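Ticket 205 – right wrist dropping out during tray task
Project: Fahmy (student team, Stadau)
Opened by: Bouchra Belkadi
Assigned: Sreekumar Acharya
Priority: high, demo coming up
Status: open

3 Jan 2022

Right wrist on Fahmy stops answering partway through the tray run. Left side fine. Arm goes up, hand gets to the tray, then the wrist joint goes stale in the log and the controller holds position. No error on the screen, just old values repeating. Happend 4 times out of 5 this morning. Same script we used in November and it was solid then.

Not the battery, swapped it. Not the script, Karim ran the old copy and got the same.

Head view, right hand up at the tray, green light on by the wrist:

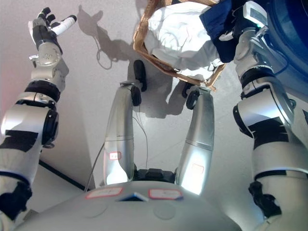 Steps tried so far

– restarted the Firnell controller, no change
– reseated the wrist plug at the arm end. Better for one run then back again
– ran the right arm on its own with no tray task. Fine. So it needs the full reach to show up??
– slowed the reach to half speed. Still drops, only later
– swapped left and right arm channels in the config. Fault stayed with the right arm, so I don't think it's the board

Not tried: new cable. We have one spare and Said wants to keep it for the competition.

Reply – Sreekumar Acharya
Sounds like the cable pulling at full reach. The blue one loops round the outside of the arm near the top, check how much slack is left when the arm is all the way up. Also who redid the tape on the arms? If it's over the cable it can't slide. Please don't just add more tape. And send me the log with timestamps, the one in the shared folder is empty.

Reply – Karim Ouali
Log uploaded, sorry, saved the wrong one. Tape was me, before the break. Will take the top strip off and redo it looser.

Reply – Bouchra Belkadi
Did 5 more with the top strip off. One drop only. Getting somewhere but not fixed. Keeping the tray and the crumpled filling the same for every run so we are comparing like with like, pls nobody tidy the bench kit away.

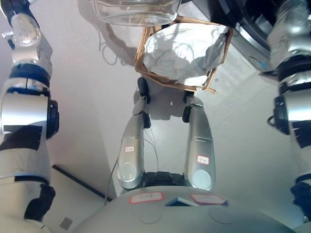
Looking down from the head, tray out in front, both arms at the sides.

Reply – Sanne Stevens
Had this on Uver last year, same sort of wrist. Ours was the crimp in the plug, looked perfect until you bent it. Wiggle test with the meter on, arm up AND arm down. Takes ten minutes.

Reply – Said Badawi
OK use the spare if the wiggle test is bad, I'll order another. Need to know by tonight for the parts list.

Next: Karim does meter test, Bouchra reruns the full task after. Leave ticket open untill we get a clean set.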